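Janik Household Item Names

A word list of everyday household items, with the names people use for them in ordinary speech. Version 5.

Summary

The list has 1470 entries. Each entry is one kind of item, such as a colander or a door wedge, together with every name our respondents gave for it. The names come from a written survey run by Liliana Mazza and Jianhua Cao. We collected 3000 answer sheets and kept all of the answers that could be read.

The list covers American English only. It was made for people who write search tools, store catalogs, crossword software and spelling games, and it has also been used to check label text in a thrift store inventory.

What is in the download

items.csv holds one row per item. The columns are item_id, main_name, other_names, room, and notes.

answers.csv holds one row per answer, as written, including spelling mistakes. The columns are answer_id, item_id, text, and region.

regions.txt explains the region codes. They follow the respondent's childhood home, not the current one.

changes.txt lists what was altered between versions.

All files are UTF-8 with a header row. Fields with commas are quoted. In other_names the separator is a semicolon, and the order goes from most to least frequent.

How the names were collected

Respondents got a short written prompt for each item, for instance "the thing you use to get knots out of your hair." They wrote down the first word that came to mind, then any others they would understand. Pictures were left out of the survey on purpose. In a trial run people tended to describe the color or size of the one item shown, and we got "little green bowl" where we wanted "bowl."

Answers were grouped by hand. Two readers worked on each group separately, and Mazza settled the cases where they disagreed. The main name is the most frequent answer. Ties went to the shorter word.

Brand names used as common words are kept and flagged with B in the notes column. We did not try to decide whether a brand name has become generic.

Broad and narrow names

Many items have a broad name and a narrow one. Most people wrote "brush" or "hairbrush" where a salon worker would write "round brush." Both go under the same item if the prompt was general. When a prompt asked for the specific type, the narrow name got its own row, and the broad row points to it in the notes column.
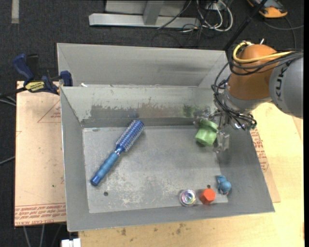
Blue round hairbrush in a gray metal bin. Main name "hairbrush," narrow name "round brush."

"Bin" was one of the harder words. Some respondents used it for any open container, others only for storage, and a few for trash. We split it into three items in version 4 and have left it that way. If you need a single row, merge the three by the group code in the notes column.

Of the 1470 items, 1327 have at least two names. The rest have only one and can be skipped if you are working on synonyms.

Known problems

The room column is weak. It records where most respondents said they keep the item, and for things like scissors and tape the answers were spread all over the house.

Kitchen items are covered better than tools or sewing supplies. The survey prompts were written by two people who cook.

Older names such as "icebox" are present but rare. Do not treat a low count as proof that a word has died out.

Some plural forms slipped through as separate names in versions 1 through 3. Most were cleaned up in February. If you find more, please send the item_id.

Rows with an empty region are from sheets where that question was left blank. They should not be read as "no regional pattern."

Terms of use

Free for any use, including commercial use, as long as you credit the Janik list and state the version number. You may change the files. Please rename the list if you add or remove items, so that item_id values do not get mixed up.

Contact

Corrections go to Jianhua Cao. Questions about the survey prompts go to Liliana Mazza. Include the file name and version in your message.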